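Software Engineer, Manipulation (Perception and Planning)

Zurnelo - Sikside office
Full time, permanent
Reference: 500-4
Applications close December 1, 2021

About the job

Zurnelo writes control and planning software for two-arm picking and repacking cells. We are looking for an engineer to join the manipulation software group in Sikside. The group is small and owns everything between the camera drivers and the joint commands: calibration, object pose estimation, grasp selection, motion planning, logging and replay.

The post is new. It was opened because our largest customer, Sterkau, is moving from single-arm cells to two-arm cells, and most of our planner was written with one arm in mind. Large open containers are the first target. A bin that is wider than one gripper can span has to be approached from two sides, and the two grasps have to be chosen together. Our current code picks them one at a time and then checks whether the pair is feasible. It is slow and it misses good pairs.

You will report to Noreen Daly, who leads the group. You will work most closely with Cillian Cullinane on perception and with Norbert Bednárik on the planner.

What you would be working on

1. Pose estimation for thin-walled containers. Rims, handle openings and inner walls all give usable edges, but pale plastic on a pale table gives poor contrast and the depth readings along a rim are noisy. Close to the container, one finger may hide part of the handle opening that the estimator wants to use. We need an estimate that holds up when the view is partial, and a confidence value the planner can trust.
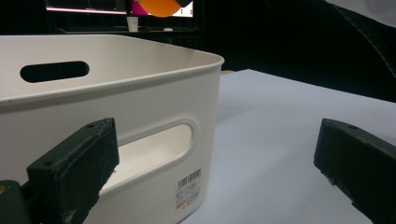 2. Two-arm grasp selection. Given a container pose and a list of candidate contacts, rank pairs of grasps instead of single ones. Candidates now come from a hand-written table per container type. We want to replace the table with contacts proposed from human demonstrations, filtered by reach and by clearance from the table surface.

3. Time alignment. Each demonstration gives us a wrist view for each hand and a wider view of the table. The streams start at different times and drift. The present alignment script works offline and needs a person to confirm the offset. You would turn it into a service that runs at ingest and flags recordings it can't align.

4. Replay and review tooling. Engineers need to step through a demonstration, see the estimated gripper poses drawn over the wide view, and mark the segments to keep. The existing viewer is a desktop program written in Python. It loads a whole recording into memory and falls over on long ones.

5. Regression testing. Every change to the planner runs against a set of 4000 stored planning problems. You would own that set, add two-arm problems to it, and bring the run time down far enough that people stop skipping it.

The tabletop setup

Demonstrations are recorded on a light gray work surface with a metal rail on each side. The operator works with a gripper in each hand. The four black dots on each white mounting plate are used to recover the gripper pose from the wide view, and that pose is then compared with the one computed from the wrist view. Where the two disagree the segment is dropped. At present too many segments are dropped when a plate is tilted steeply away from the wide camera, and fixing this would be one of your first tasks. 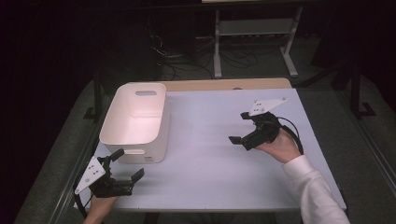

Two hand-held grippers at the table with the open storage bin.

You will be expected to spend part of your time at this table. Most problems in the pose code are easier to understand after handling the grippers yourself, and everyone in the group takes turns recording.

What we need from you

- A degree in computer science, engineering, mathematics or a related subject, or equivalent work experience
- 4 years or more writing production software, at least part of it in robotics or computer vision
- Good C++ and good Python. The planner and the estimator are C++, the tooling and the ingest pipeline are Python
- A working knowledge of rigid body transforms, camera models and hand-eye calibration
- Experience with at least one sampling-based or optimization-based motion planner, including having to find out why it failed
- Clear written English. Design notes are reviewed before code is

Useful but not required

- ROS or ROS 2. We use it for messaging on the cells but not inside the planner
- Learning from demonstration, at any scale
- Time synchronization across several cameras
- Linux packaging and build systems
- Having supported software at a customer site

We will consider applicants who are strong in either perception or planning and have only a basic grounding in the other. Please say in your letter which side you come from.

Working arrangements

The group works 5 days a week, with up to two of them from home once you have settled in. Recording and cell testing have to be done on site. There is some travel to Sterkau, normally two short visits a year, planned well ahead. We do not run an on-call rota for this group - customer support is handled by a separate team, who may ask you for help during office hours.

Salary depends on experience and is discussed at the first interview. We pay relocation costs for people moving to Sikside. The preferred start is February, and we can wait for someone with a longer notice period.

How to apply

Send a resume and a letter of no more than two pages to Niamh Noonan in the hiring office, quoting the reference at the top of this notice. In the letter, describe one piece of software you wrote or substantially changed, what was wrong with it, and how you found out. Code samples are welcome but please send links only, no archives.

Selection has three stages:

- A phone call with Niamh Noonan to go over the post and your situation
- A technical interview with Noreen Daly and Cillian Cullinane. We send a short piece of our own calibration code beforehand and talk through it with you. There is no whiteboard test
- A half day on site, including time at the recording table and a conversation with Norbert Bednárik on the planner

Travel for the site visit is reimbursed. All applicants who reach the technical interview get written feedback.

Technical questions on the post can be sent to Ciarán Mac Suibhne, who is moving from this group to the cell integration team and knows the code well. Please send questions on pay, visas or relocation to the hiring office.

No agencies, please.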